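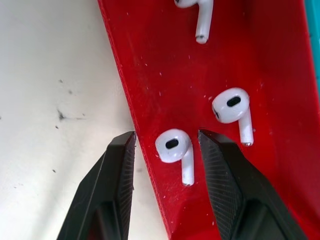
Ratanaporn

The Last Exchange

Limero completed its purchase of Prirnus in April, and the network was handed over in the order set out in Schedule 2. Mobile masts went first, then business lines, then broadband. The fixed telephone exchange at Vemside was last. It had been left out of the first draft of the schedule and put in by hand.

I was sent to close it. The work order allowed five nights. The building was single storey, with a locked yard and a battery room that smelt of metal. The switch itself took up less than a third of the floor. The rest had been cleared at some earlier date, and the marks of the old racks were still in the lino.

The sale document gave the number of working lines as 3,000. The switch gave it as 3,289. A difference of that kind is normal. Sales figures are rounded and switches are not. I exported the list, matched it against the billing records and sent the remainder to the Limero desk for a decision. The reply said that any line with no bill attached should be treated as a fault and removed.

I removed them in batches. A line is tested before it is removed. The test puts a small voltage on the pair and measures what comes back. If a telephone is connected at the far end, the reading shows it. If the receiver is off its hook, the reading shows that as well. Most of the unbilled lines came back open, with nothing on the end of them but cable.

One did not. It was recorded against the pumping station on the old quay road, which had been taken down before I joined the trade. The test showed a telephone, on hook, in good order. I ran it again and got the same values to the second decimal place. That is unusual in itself, as cable resistance drifts with the temperature of the ground.

I marked it for a site visit and went on with the batch.

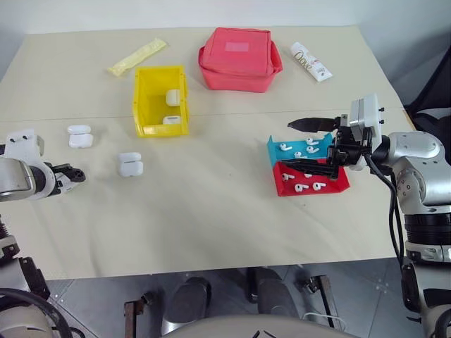 A yellow bin and a red-pink bag on the table.

On the second night I drove out to the quay road before starting. There was a concrete base with grass coming through it. The cable came up from a duct beside the base and stopped. Its end had been sealed with a cap, correctly fitted. I put my own meter on the pair and read an open line. I rang the exchange's test number from my mobile and asked for an automatic reading. It reported a telephone, on hook.

Two instruments on one pair cannot both be right. I wrote both figures in the log and signed them.

The procedure for a disputed reading is to ring the line. I did this from the test desk, with the speaker on. It rang for the full time allowed and the switch cleared the call down. The call record showed an answer at the fifth ring and a duration of zero seconds. I had heard no answer. I attached the record to the ticket.

The desk at Limero asked whether the customer had been informed of the closure. I said there was no customer. They said the form could not be closed while the field was blank. I printed the standard letter and addressed it to the occupier.

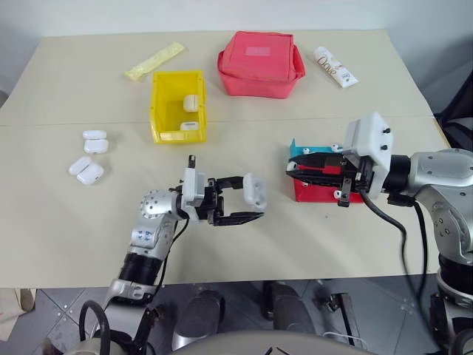 Vol. 5, No. 2

The letter was delivered. I have the tracking slip, which gives no signature.

On the last night the remaining lines were moved to the new platform, and the unbilled ones were gone apart from the quay road. I tested it a final time before taking out the card. The reading had changed. The receiver was off its hook.

I put on the headset. The level meter showed a quiet line with a little hum on it, as you would expect from a long run of buried copper. I gave the closing announcement from the card, as the procedure requires, including the date the service would end and the number to ring for help. Then I asked whether the announcement had been understood.

The receiver was replaced. I logged the time and pulled the card.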